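I had been promising myself a trip to the Ondov showroom ever since they began offering the Nisirov kitchen arm on a monthly lease, and last Wednesday I finally got on the early train and went. They open the demonstration kitchen to visitors at 9, and I was there with my coat still on when Senthil Varma came down to let us in, all smiles, and pressed coffee on everybody before we had even signed the book.

The kitchen is a modest one, with a two-burner gas cooktop much like my sister's, and I was glad of that. I have been to other open days where everything was built to flatter the machine! 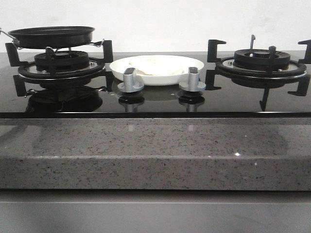 Catura Visitor, No. 15

Senthil likes to start with the cookware and the food - in our case a pale flatbread on a white plate between the burners - and let people ask what they please before he talks about the product. We asked plenty. The lease covers the arm, the grippers and two service calls a year, and the software comes from a smaller firm called Mac an tSaoi, whose people answer the phone themselves (he was very proud of that). The deposit is $2000, which made the gentleman next to me whistle.

What I most wanted to see was how it takes hold of a pan. The finger pad is a soft gray-green, set against all that black, and it presses in close by the bracket where the handle joins. I asked whether the pads wear out. They do, and you can order new ones in pairs and change them yourself with a small screwdriver.

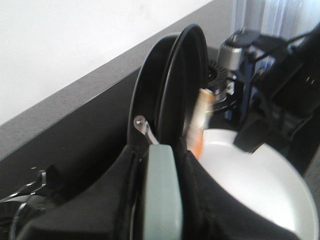

At the stove

After the coffee refill we moved closer to the burners, and I got to ask my long list of questions about handles. A frying pan with a pale, minty handle was up on the grate by then, and Senthil explained that the arm can be taught your own pans in an afternoon, though he suggests beginning with just one or two.

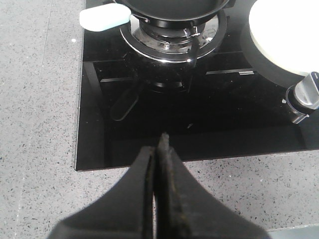
I also asked about cleaning, having a horror of grease, and he told me the finger coverings wipe down with dish soap and warm water. I would still like to hear from a family that has had one for a year. Senthil has promised to put me in touch with a couple in May, and I'll write again once I have talked to them.

Catura Visitor - Contact the editor - All rights reserved - Back to top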